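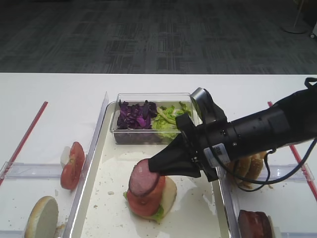
4.2 Food and water rotation in the household kits

Kits in the Sulilley households were checked again in March. Same checklist as the first visit, same order: water, food, light, warmth, first aid, paper. This section deals with water and food only. Light and warmth are in 4.3.

Water first. Each household had been given a 20 litre Nultus container and a printed card with the refill date left blank for them to fill in. Most cards were still blank. A few had a date but no year, which we coded as blank. Containers were usually full, or near enough, but where they were kept varied a lot. Laundry cupboard, under the house, boot of the car. One was behind a hot water unit and had gone a bad colour, so it was tipped out and refilled during the visit. We did not test water quality and make no claim about it.

Weight came up over and over. A full container is too heavy for many older people to lift off a shelf, and even on the floor it has to be tilted to pour. Households with someone who used a walking frame had mostly decanted it into soft drink bottles. Sensible, and against the instructions on the card. We think the card is wrong. Soon-im Ki's notes from the hill streets say the same, with one person asking outright why the water could not come in something they could carry to the neighbour's. Two smaller containers would cost more per litre but we would expect them to be moved, and so rotated, more often. Untested as yet.

Food. Here the pattern was different. Households did not forget the food, they ate it. Tinned fruit and crackers went first, then the muesli bars. Lentils and plain rice were untouched nearly everywhere. When asked, people said they had meant to replace what they took. Some had, with whatever was on special, so the kit drifted over time toward what the household liked. We scored this as "rotated" if the replacement had a shelf life of 6 months or more, and "depleted" if not. The rule is harsh on people who keep a good pantry and treat the kit as part of it. Woo-jin Min argued for a third category and in hindsight we should have had one.

Bread and sliced meat deserve a note. A good many respondents listed sandwiches as the thing they would make on the first day without power, using up the fridge before touching the kit (Figure 2 shows a part-made sandwich with a round slice of meat going on top). This is reasonable and fits the usual advice to eat perishables early. But it needs a fridge that has been kept shut, and very few people could say how long theirs would stay cold. Answers ranged from an hour or so to "a few days, it's a good fridge". The card says nothing on this. It should.

Can openers. Missing in a surprising number of kits, borrowed for the kitchen and not returned. Where the tins had ring pulls it didn't matter. In the Jang street group the tins were all the older kind, and 6 kits held tins but no way to open them short of a knife. This was the single most common fault that could be fixed on the spot, and we carried spares from the second day on.

Pets were left out of the checklist alltogether. A mistake. Households with dogs had often put dry food in or beside the box without being told to, and several had worked out the dog's water share as well. Cats less so. We recorded this as free text and it is not in the totals.

Differences between Sulilley and the Wisa valley households were smaller than expected. The valley floods and has lost road access before, and we assumed kits there would be in better shape. Water was. Food was no better, and the tins were if anything older. One reading is that valley people rely on chest freezers and on each other, and the box in the cupboard is seen as something for town. Another is plain visit timing, as the valley homes were seen late in the round when the team was tired and the rain had set in. We can't separate the two with this data.

Limits. Visits were booked ahead, so some kits will have been topped up the night before. Receipts still in the bag in at least one case. Scoring was done by whoever was in the kitchen at the time and only a portion was checked by a second person. Shelf life dates were read off the packet, smudged ones were skiped and treated as missing. None of this changes the main point for water, where the problem is lifting and labelling. For food we would be more careful.

Revised card wording is in Appendix B. The scoring sheet is unchanged from the first round apart from the can opener line.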